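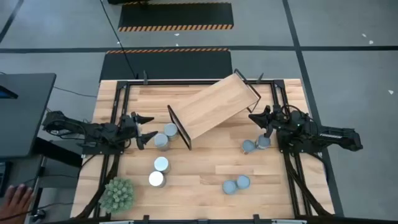 Du nouveau au rayon rangement chez Zeltiseo ! La petite étagère basse signée Gentile, plateau en bois clair et cadre de métal noir, est enfin de retour, et on l'attendait depuis le mois d'avril. Toute simple, elle se pose sur un plan de travail ou au fond d'un placard et offre aux conserves un étage de plus, avec la place d'en glisser d'autres dessous.

On l'a installée à l'atelier de Plandport, sur une grande table en bois, et on a sorti les boîtes : thon, oranges, carottes, pastèque... De quoi jouer un bon moment avec les couleurs ! Les étiquettes bien tournées vers l'avant, on retrouve tout d'un coup d'œil, et le bois blond met joliment en valeur les verts, les jaunes et les rouges. 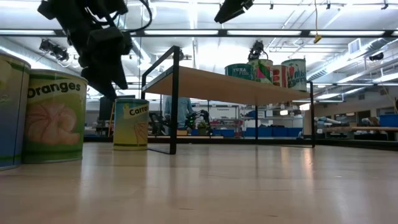

Les conserves, sur le plateau et à côté.

L'étagère (référence 2894) se monte en 14 minutes environ, et on peut en mettre deux bout à bout dans les grands placards, c'est superbe. Le premier arrivage compte 3000 pièces, réparties entre Plandport et la boutique de Detum, où un modèle monté attend déjà les curieux près de l'entrée. Venez avec les mesures de vos placards, on adore ça !

Publié le 18/1/22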